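Traven Capsule Coffee Maker, White

Small, quick and a joy to clean! The water tank is clear, so a glance tells you when to refill.
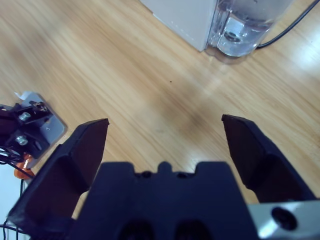

The clear tank, with its cord behind.

Ships in 12 days from Grullier. 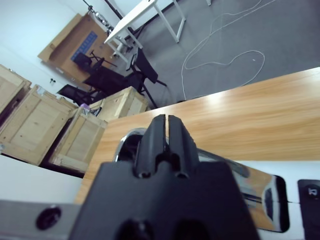
Ji-hoon Yoo wrote in to say the espresso beats his old stovetop pot, and he drinks a lot of it.

The slotted drip tray rinses clean in seconds.
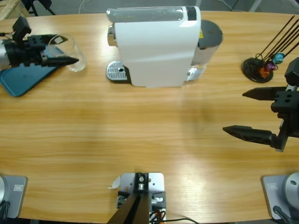

Do I need a filter?
Only if your tap water is hard.

Chrome front, white body. We love it.
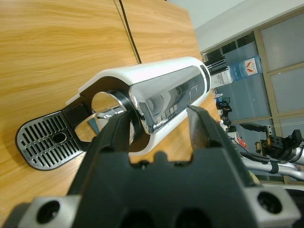 Warranty and parts

Covered for 188 weeks.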